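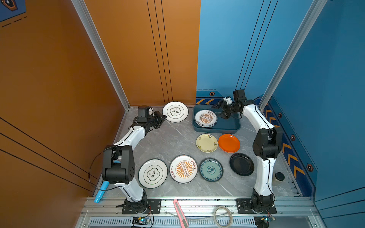
June, second entry, past midnight

Played the Skeltetti promo twice through tonight and I still don't believe the press sheet. It says the album was recorded in one night in a grain cellar with no overdubs. Fine. Then why are there three guitars on the fourth track when the band has two guitarists? I wound it back and checked. Three, and the one on the left comes in early and stays early until the solo.

I don't mind overdubs. I mind being told a story about a cellar. Every second doom record that lands in my inbox was made in a cellar, or a barn, or a chapel with the roof gone, and most of them sound like the same plug-in reverb with the knob at the same spot.

The songs, then. The opener is 14 minutes long and has six minutes of music in it. The riff at the front is good, slow and a bit crooked, with the drummer dragging behind it. Then they play it again. Then the whispering starts. I wrote "whispering, why" in the margin and it's still my whole opinion. Track two is better and shorter. Track three I can't remember at all and I've only just turned it off.

Svenja Nägeli called it the record of the year on her show, in June, which seems brave with half a year to go. She also said that about Lokis, and I bought the Lokis LP on her word and have played it maybe twice. To be fair to her, she was right about Grīnberga. I resisted that one for months on account of the flute, and now I put it on when I'm cooking.

Itport are pressing 979 copies on vinyl. Not a thousand. I suppose the number means something, or they want me to spend an evening wondering whether it does. 26 dollars plus shipping, and the sleeve is black on black so you can't read the titles. I'll wait and see if it turns up used.

Remedios Paredes wants 8 hundred words from me for the zine and would like them "warm." I told her I'd do the bass sound warmly. The bass is the best thing here, thick and a little sour, and whoever played it seems to have been listening to the drums, unlike the guitars. I could fill a paragraph with that. After that I'm stuck with the whispering.

Side note for tomorrow: the left channel on my headphones crackles again if I turn my head, so before I write anything mean about the mix I should try it on the speakers. I may have blamed the band for the cable. I don't think that explains the third guitar.

Bed. Track four once more first.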